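Notebook, snack sorting for the visitors' week
Thursday, August 14, 2025

Continued from the previous page. The question is still how to divide the snacks into trays so that people take one and go back to their seats, and do not stand at the table and search. Tariq Memon asked for this already in spring, and I promised him a written answer.

What we bought: one mixed carton from Lemaire and one from Ustitz. The invoice says 161 pieces together. I did not check this number and I do not plan to. The Lemaire carton is mostly bars. The Ustitz carton is the small things, and these are the difficult part, as they slide under everything else.

Trays: we used what was in the cupboard. One is see-through with an orange tint, shallow like a box for letters. One is cream and has six sides, with a low wall. I like the second one more, you can reach into it from every side of the table. Tariq prefers the first, he says the bars lie better in it. We did not agree, so both stay for now.

Rule for today: bars go in the orange tray, small sweets in the cream one. When something does not fit the rule, leave it on the table and decide at the end.
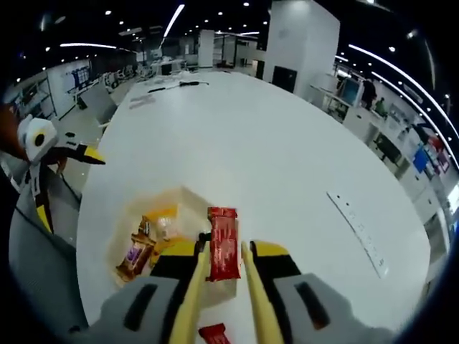

A red bar at the orange tray, and then the cream tray with three small things in it:

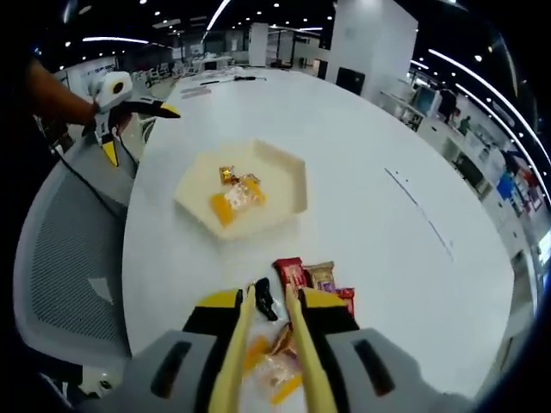

Observations

1. The wrappers are a bigger problem than the shapes. Red ones I find at once on the white table. The brown ones I mix up with each other, and I had to read the label twice before I put them down.

2. The rule "small sweets" is not clear enough. Tariq understands it as everything shorter than his thumb, I understand it as everything that is not a bar. We should write the length on the sheet. I propose 7 cm as the limit.

3. The cream tray should not be filled to the top. With a low wall the upper pieces fall out when somebody pushes the table, and somebody always pushes the table.

4. Pens and tools should go back in the drawer before we put out any food. This is a note for me also.

To do

Ask Grusby if they still sell the six-sided tray. I would take 2 more in the same colour. The old order number ends in 1428, the rest of it is on the cupboard door.

Print new labels. The last ones were made for the Clelska boxes and are too wide.

Put the nut bars separate from the rest. Tariq will write the card for allergies, I will check the spelling.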